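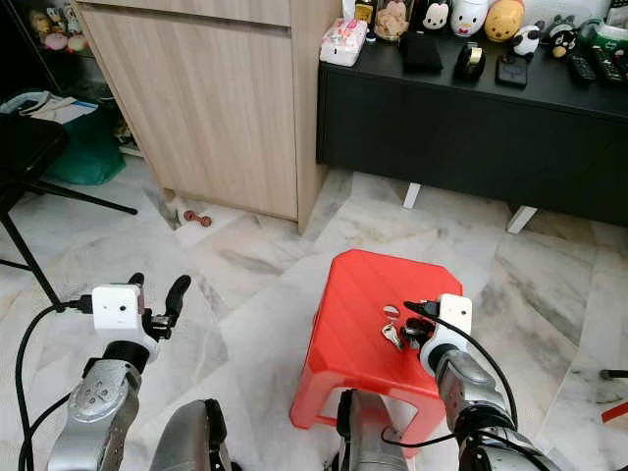 Grollstead Approves Equipment Plan for Home Robotics Program

23/01/2023

The Grollstead Institute for Home Assistance has approved an equipment plan for its home robotics program. The plan covers the purchase of two-armed robots, replacement grippers, wrist sensors and the furniture and household goods needed to run practice sessions in lived-in rooms. It replaces the yearly purchasing lists under which the program has worked until now and will remain in force for five years.

Under the plan, 59 percent of the program's equipment budget is set aside for the robots themselves, including arms, torsos and mobile bases. A further 13 percent is reserved for grippers and fingers. The remainder will pay for sensors, cabling, spare parts, transport, insurance and the cost of preparing rooms at the program's two sites, Grollstead and Nimri.

The decision follows a review of how the present machines are used. The review found that most working hours go to the handling of small household objects: keys, tags, coins, remote controls, pens and similar items that people set down and later need to have brought to them. Earlier budgets had been drawn up with larger loads in mind, such as laundry and grocery bags, and had put money into lifting capacity that the daily work seldom called for. The new plan lowers the required payload for each arm and raises the requirements for finger control and for sensing at the wrist.

Bidders will be asked to show that their equipment can pick up thin metal objects lying flat on a hard surface. A house key on a plastic stool has been adopted as one of the standard tasks. The task uses ordinary furniture at ordinary heights, and a seat of this kind obliges the arms to work low and close to the torso, where reach and cable routing are often at their weakest.
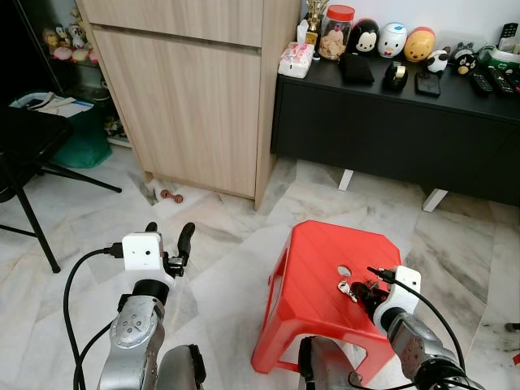 Cables receive a section of their own in the purchasing rules. External cables running along the forearm will continue to be accepted, but suppliers must state the minimum slack required at each joint and must offer replacement cable sets for separate purchase. In the past a worn cable could be obtained only as part of a complete arm service, at considerable cost and with long periods out of use. The review listed 51 service requests over the life of the present equipment and noted that cable wear was the most frequent cause.

The plan also addresses spare grippers. Each robot is to be bought with one additional pair, and the wrist mounting must allow a pair to be changed on site with hand tools. Fingers are to be treated as consumable goods and charged to the operating budget. Arms and sensors remain capital items and will be written down over the full term of the plan. Program staff had requested this division for some time, as a worn fingertip previously required the same approval as a new machine.

A smaller amount has been assigned to rooms. The institute will continue to work in furnished rooms with everyday contents in place, including crowded shelves and sideboards, chairs, bags and toys. No money has been provided for a purpose-built test hall. The review concluded that a hall would require a large share of the budget and would give the program less useful information about homes. Funds for rooms will go to electrical work, storage for batteries and protection for floors. Stone and tile floors are named in particular, and mobile bases offered under the plan must be supplied with wheels suitable for them.

Three suppliers have so far asked for the tender documents. Zemau, which provides maintenance under the current contract, will continue in that role until the new equipment has been accepted. Trisismont, the institute's partner for data storage, will prepare a separate estimate for the added volume of recordings expected from the new machines. That estimate isn't included in the figures above and will be considered on its own when it is received.

Purchasing will take place in stages. The first order will be limited to a single robot, to be delivered to the Grollstead site and used there alongside the present equipment. It will be judged on completed tasks, hours out of service and the cost of parts used. A second order, for the Nimri site, may be placed only after a written report on the first machine has been accepted. If the report is unfavorable, the institute may reopen the tender without penalty. Delivery of the first machine is expected by October.

The existing robots will not be withdrawn when the new one arrives. They are to be kept in use for as long as parts can be obtained, and those at Nimri will be given priority for repairs during the changeover. Older arms that can no longer be repaired will be held as a source of parts. The plan doesn't allow them to be sold, as their resale value was found to be lower than the price of the parts they contain.

Training is covered by a separate line. Suppliers must include instruction for operators and for the staff who carry out routine maintenance, and they must provide printed manuals in addition to any electronic version. Software licenses must be quoted for the full term. Offers that depend on a yearly renewal at a price to be set later will not be considered. Prices for spare parts must likewise be fixed for the first two years after delivery and may afterward rise only in line with a published index named in the contract.

The institute reserves 5 percent of the total for unforeseen costs. Any part of this reserve not used by the end of a budget year will be carried forward to the next year and may not be moved to other programs.

Tender documents, including the list of standard tasks and the required format for price schedules, are available on request from the purchasing office in Grollstead. Questions on the technical requirements must be submitted in writing. Answers will be sent to all firms that have requested the documents.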